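FRIDAY – Sutier is bringing back the fruit basket, a product it admits has had no new features for quite a while. The Fludora is dark brown, woven and rectangular with rounded corners, and it holds fruit.

Color was argued over for 32 meetings. Gray came up in most of them.

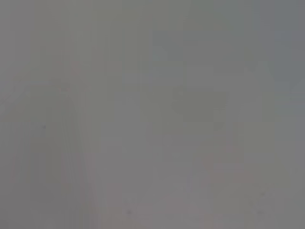
"We tried a lid, and then we tried a smaller lid," said Mirjam Wallner, head of tableware. "People couldn't see the bananas, so they bought more bananas."

The first run is 2,000 baskets, in shops from March. Fruit is sold separately, by other people.

## Getting it onto the table

Wipe the table, set the basket down, add a banana. Sutier's printed guide covers this in three pages, one of them in large type. 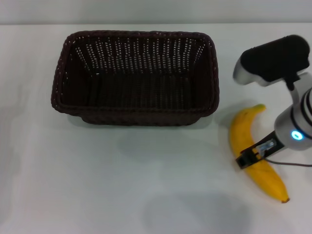

## Press contact

Damian Zieliński, Sutier press desk, extension 671. Samples go out on request and should come back without fruit.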